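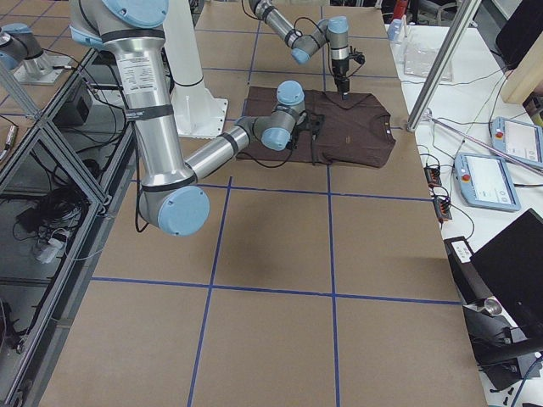

Tuesday, June 23, 2026. Folding team, Stondbridge entry. Spent the first hour arguing about sleeves. Liam wants them tucked before the body fold, Wendy wants the body done first and the sleeves dealt with by prayer. We're using the dark brown tee with the little gold logo on the chest, which Liam has adopted as his collar-end landmark, and the blue tape grid on the brown paper so that "a bit left" finally has a meaning. Logo is tiny. His confidence in it is not.

Score for the arvo: 19 attempts, 3 folds the judges might recognise as folds. One of the other 16 was described by Ivan as "a calzone". He has been asked to use the fault codes.

Notes for whoever's on next:
- second arm's collar approach is still too low, raise it before you change anything else
- speed stays at 70 per cent. Yes, Roy, even when you're watching
- smooth the shirt by hand between runs and write down that you did

Tracey has the rule sheet and reckons wrinkles cost points but colour doesn't. Need to ask whether inside out counts as a fold or a philosophy. Sleeve argument adjourned, Wendy ahead on volume.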